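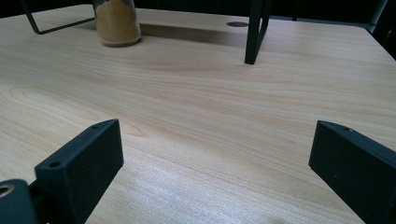
Betreff: Re: [Zeitraffer] Intervallauslöser für die Winternächte
Dezember, von Jihad Abu Hammour

Hallo zusammen,

ich muss das jetzt loswerden, bevor ich wieder vor dem Rechner sitze und mir die Sequenz zum x-ten Mal anschaue: Der Javevness läuft! Und zwar eine ganze Nacht durch, ohne einen einzigen Aussetzer. 1.809 Bilder, alle da, alle durchnummeriert, und der Himmel über Wimeck zieht so ruhig durch, dass ich beim ersten Abspielen laut gelacht habe vor Freude.

Kurz zur Vorgeschichte für alle, die im Herbst nicht mitgelesen haben. Ich hatte bisher immer den Intervalltimer in der Kamera benutzt. Der kann nicht viel, und vor allem schaltet er bei meinem Gehäuse zwischendurch das Display ein, was auf den Akku geht. Der Javevness hängt dagegen am Fernauslöseranschluss und hat seine eigenen Zellen. Gekauft habe ich ihn gebraucht bei Zandero, für 30 Euro mit Kabel. Die Klappe vom Batteriefach klemmt ein wenig, sonst ist er tadellos.

Meine Einstellungen, weil gleich zwei Leute danach gefragt haben:

Manuell, Blende 2,8, ISO 1600, 14 mm
Belichtung 15 Sekunden
Intervall 20 Sekunden
Rauschminderung bei Langzeit AUS (wirklich aus, sonst rechnet die Kamera in die nächste Aufnahme hinein)
Autofokus aus, Ring mit Gewebeband fixiert
Bildstabilisator aus

Das Gewebeband ist bei mir der wichtigste Posten der Liste. Im letzten Winter bin ich beim Kartenwechsel an den Fokusring gekommen und hatte danach stundenlang hübsche weiche Scheibchen statt Sterne.

Gegen Tau hatte ich eine Heizmanschette um die Frontlinse, auf kleiner Stufe an einer Powerbank. Die Powerbank lag im Rucksack, in einen Schal gewickelt. Am Morgen war die Linse klar und der Rucksack außen weiß vor Reif, ein herrlicher Anblick.

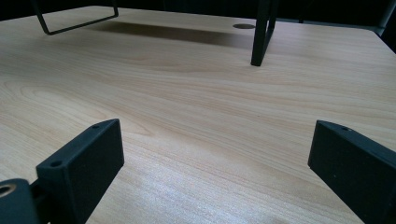

Tarık Kaplan schrieb am Sonntag:

> Moin Liste,
>
> ich überlege, mir auch so einen externen Auslöser
> zuzulegen, bin aber skeptisch. Mein alter hat bei Kälte
> nach kurzer Zeit das Zählen aufgehört, das Display wurde
> träge und dann war Schluss. Hat jemand den Javevness
> schon bei Frost draußen gehabt?
>
> Zweite Frage: Mit 30 Sekunden Belichtung und
> 30 Sekunden Intervall lässt meine Kamera jedes zweite
> Bild aus. Ist das ein Defekt? Ich wollte sie schon zu
> Bayram in die Werkstatt bringen.
>
> Gruß
> Tarık

Lieber Tarık, lass die Kamera zu Hause, die ist ziemlich sicher gesund! Der Javevness misst das Intervall von Auslösung zu Auslösung. Wenn die Belichtung genauso lang ist wie das Intervall, kommt das nächste Signal, während die Kamera noch beschäftigt ist, und sie verschluckt es. Gib ihr ein paar Sekunden Luft, dann sollte die Reihe vollständig werden. Dazu kommt, dass viele Gehäuse bei der eingestellten halben Minute in Wahrheit etwas länger offen bleiben, das kannst du mit der Stoppuhr nachprüfen.

Zur Kälte: Es war Frost, kein sibirischer, aber die Wiese hat geknirscht. Das Display wird träge, ja, die Ziffern schmieren beim Umschalten. Ausgelöst hat er trotzdem sauber weiter. Ich hatte Lithiumzellen drin, mit den normalen Alkalis würde ich es im Winter gar nicht erst versuchen. Vielleicht lag es bei deinem alten auch nur daran?

Was mir noch fehlt, ist ein guter Übergang in die Dämmerung. Ich habe um halb sechs abgebrochen, da wurde es im Osten gerade hell, und genau dieses Stück hätte ich so gern dabei. Wer von euch zieht die Belichtung von Hand nach, und in welchen Schritten? Drittelblenden sehe ich im fertigen Film als Flackern, und mit dem Glätten hinterher bin ich noch nicht glücklich.

Die Rohdaten der letzten Stunde gebe ich gern weiter, falls jemand damit üben will. Einfach melden.

Klaren Himmel
Jihad

Weitere Beiträge in dieser Liste
Heizmanschette selbst nähen, welcher Draht?
Re: Re: Speicherkarte voll mitten in der Nacht
Stativ auf gefrorenem Boden
Suche: Kabel für Fernauslöser, 2,5 mm Klinke
Flackern entfernen, Erfahrungen

Listenarchiv Zeitraffer | Kontakt zur Moderation | Nach oben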